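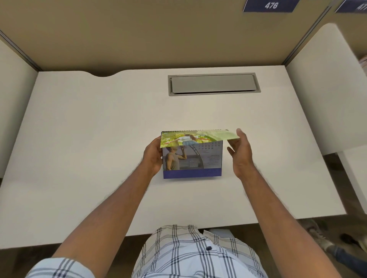

Open day at Griltovura, Flostside
Saturday, November 27, 2021

Griltovura is a shared workshop on the second floor of the old Wallner building in Flostside. I had been past it many times and never gone up. The open day ran from 2 until 7, and entry was free. The elevator was out of order, so everything on show had been carried up the stairs, including a drill press.

Most of the floor is ordinary workshop space: a laser cutter, a row of printers, a wood room with a door that doesn't shut properly. I went for Grivska, a two-armed robot that members have been building in the evenings. It is meant to do small desk jobs, and the first one they picked is turning the page of a spiral-bound desk calendar.

That sounded too easy to me until they let us watch it try. A tent calendar weighs very little, so any pull on the page drags the whole thing across the desk. The pages also cling to each other. When a person does it, the left hand holds the side of the calendar and lifts the page, and the right hand comes in for the far corner as the page goes over the spiral. The arms have to share the job in much the same way, and the timing between them is where the build is stuck.

The members collect examples by turning pages themselves, at a plain white desk in a partitioned cubicle. They have 982 recordings so far. I asked if glossy photo pages made it harder than plain ones. The answer was yes, under bright lights, and they have started mixing calendars for that reason.

The arms are 3D printed, with hobby servos in the wrists and larger motors at the shoulders. The fingertips are on their fourth version. The first ones were hard plastic and slid off the paper. The current ones are cast silicone, which grips well but picks up dust, and somebody has to wipe them between runs.

I watched 20 attempts. On the good ones the page went over cleanly and the calendar stayed put. On the bad ones it fell on its back, or two pages went together. They didn't hide the bad runs – a whiteboard by the bench had a tally of both, and falls were ahead.

Parking is on the street only. Coffee was a dollar a cup, cash. Build nights for Grivska are Tuesdays, and visitors can sit in if they email first. I have put my name down for one in the new year, mainly to see the wrist taken apart.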